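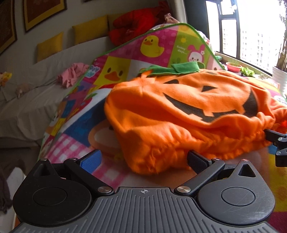 Keeping a pair of hand-held grippers happy between laundry sessions

I look after two grippers that spend most of their lives picking up clothes in people's living rooms, and I have come to love the upkeep almost as much as the work! Fleece is the worst for them. Give me jeans any day. An orange pumpkin costume with an elastic hem will leave more fuzz in a set of joints than a whole basket of shirts, and it goes straight for the places you can't see without a flashlight.

These are the habits I've settled into. Most of them take a minute or less.

Lint first, always

Before you reach for a screwdriver, get the fluff out. I use a dry, soft paintbrush, the cheap kind from a kid's watercolor set, and work from the pivots out toward the finger pads. Open the jaws all the way, brush, close them, brush again. Then tweezers for the long threads that wrap around the pins. Don't pull hard on a wrapped thread. Snip it, turn the joint a little, and it slides right out.

Canned air is fun but it pushes fuzz deeper. I stopped using it in June and haven't missed it.

Finger pads

Wipe the pads with a barely damp microfiber cloth and let them dry with the jaws open. The textured kind holds on to dust in the grooves, so go across the texture and then along it. A baby toothbrush is perfect for this. No fabric softener sheets anywhere near them, please! Murray Ross tried that to stop static and the pads were so slick afterward that he couldn't lift a sock.

If a pad has a corner lifting, take it off and put on a fresh one. Glue squeezed in under a corner makes a hard lump and you'll feel it every time you try to pinch a hem.

Screws

Snug, then stop. Mine get checked every Sunday with a hand driver (never the power one), and I put a tiny paint-pen line across each screw head and onto the body next to it. When the lines don't match up any more, that screw has been creeping. Such a satisfying trick. Inês Calado got me started on it and now I do it to my bike too.

If one keeps creeping after 3 tightenings, take it out, clean the threads, and add the smallest dot of removable threadlocker. Leave it 24 hours before you use the gripper.

Do the jaws meet?

Cut a strip of printer paper, close the jaws on it, and tug. Try it near the tips, then farther back. It should hold the same in both spots. If the tips hold and the back slips, one finger is toed in, and you want to loosen that side, square it up against a flat block and tighten again. Do the second gripper straight after the first while your hands remember how the tug felt.

The marker on top

Keep the little white target clean, and keep your thumb off it. Dry cloth only. Alcohol took the print off one of mine and I had to order another from Grondmont and wait a week for it. If it gets scratched, replace it, don't color it in with a marker. (I did try. The tracking hated it.)

Scratches on the housings don't matter a bit, by the way. They're just looks.

Warm-up on something awkward

After any adjustment I like a soft, floppy, annoying item for the test. Costumes are great: a ruffled hem to pinch, felt pieces around the neck that fold over on themselves, heavy folds that slump when you lift one side. A padded play mat makes a nice surface to practice on as well, with enough give that you don't bang the tips. Pick up the hem with one gripper, pass it to the other, lay it flat. If you can do that without the cloth sliding, you're in good shape.

Log it

A notebook with the date, which gripper, and what you did. Mine says things like "R, inner pin stiff, brushed, fine." Florence Gauthier has hers up past 1000 entries and can flip back to see which joint always goes first in winter.

Storage

Jaws slightly open, pads not touching, in a box with a lid. Cat hair is a whole other page.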